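**Lalard student robotics club asks visitors to judge its robot by what it fails to do**

*For release: July*

The robotics club at Lalard College will open its workshop next month and show its year-long project, a two-armed robot known as Cuvow. The club is not promising a robot helper for the home. After a year of work, its members doubt that one is close.

Cuvow's task is to handle flat, thin things on an ordinary table. People do this all day and give it no thought. The club chose it after watching a string of online clips in which robots fold, pour and tidy without a slip, and asking how many tries each clip had taken. Few of the makers said.

The students decided to publish every try, good or bad. Their rules allow 90 seconds per attempt, with no restarts and no speeding up of the video. A full test is 100 attempts, and the results will be pinned up by the door on the open evening.
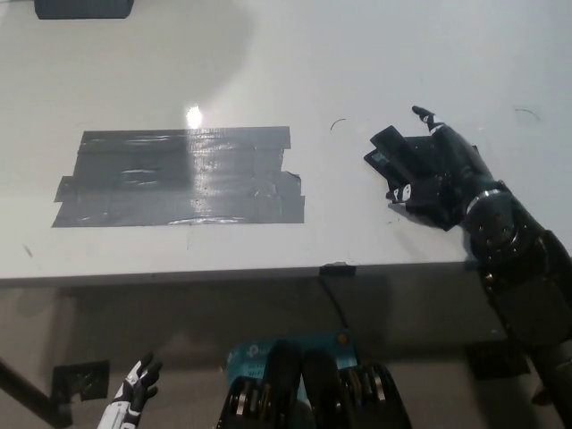 Thin objects are harder than they sound. A mug has sides to grip, but a card lying on a table gives the fingers very little to get under. Cuvow's black right hand, with its fingers curled around a flat, dark piece and one corner of that piece raised, is at the point where the club says most claims need checking. A raised corner is a long way from a clean lift, and the club will not score it as one. The grey tape on the white tabletop, creased and bright with glare, stays where it is during tests. Homes have shiny patches and bad lighting too.

"We would like people to come and be hard to please," the club said in a statement. "If you see it work once, ask to see it again."

Hellström, the local engineering firm, has paid for spare parts but has no say in what is published. The club turned down a second offer that came with a request to approve the videos.

The open evening starts at 6.30pm in the Fomeo Building, with places for 120 visitors. Entry is free. Live attempts will run every 30 minutes, and visitors may bring a flat object of their own for the robot to try. Glass and anything precious should be left at home.

**Press contact:** Lalard College Robotics Club, Fomeo Building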